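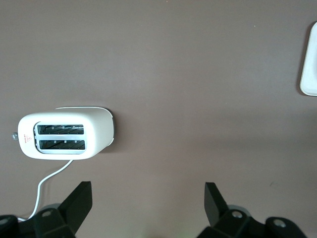
Small appliance testing and tagging: new arrangements from July

Electrical testing of small appliances in the Fludlow building is changing over from Porovis to Saliba. The Porovis contract finished at the end of the last round and the new one has been signed for two years. Most tenants won't notice much difference, but the booking process is new and the tags will look different.

The last round covered 309 items across all four floors. Anything with a plug that is used in a shared area is included: kettles, toasters, microwaves, desk lamps, fans, heaters, extension leads and power boards. Items hard-wired into the building are checked separately under the maintenance program and don't need to be listed.

Each tenancy should send an appliance list to Lina Matar in the building office, room 956, by 5/30/22. A blank form is at the front desk. If you filled one in last year you can mark up the old copy. Please include personal items that staff have brought from home, as these were the main gap last time and around 4 per cent of appliances had no tag at all.

Testing will be done before 9 am where possible. Leave appliances unplugged the night before and clear enough bench space for the technician to work. Toaster crumb trays need to be emptied and kettles drained. Computers can be left on, and the technician will arrange a time with you if they have to be switched off.

Anything that fails will get a red tag and must not be used. Owners have a fortnight to organise repair or disposal. Failed items can go in the e-waste cage behind the loading dock, but please cut the plug off first. The cage does not take batteries or fluorescent tubes.

Tenants on the Nivberg side of the courtyard have their own contractor and should keep dealing with their site office.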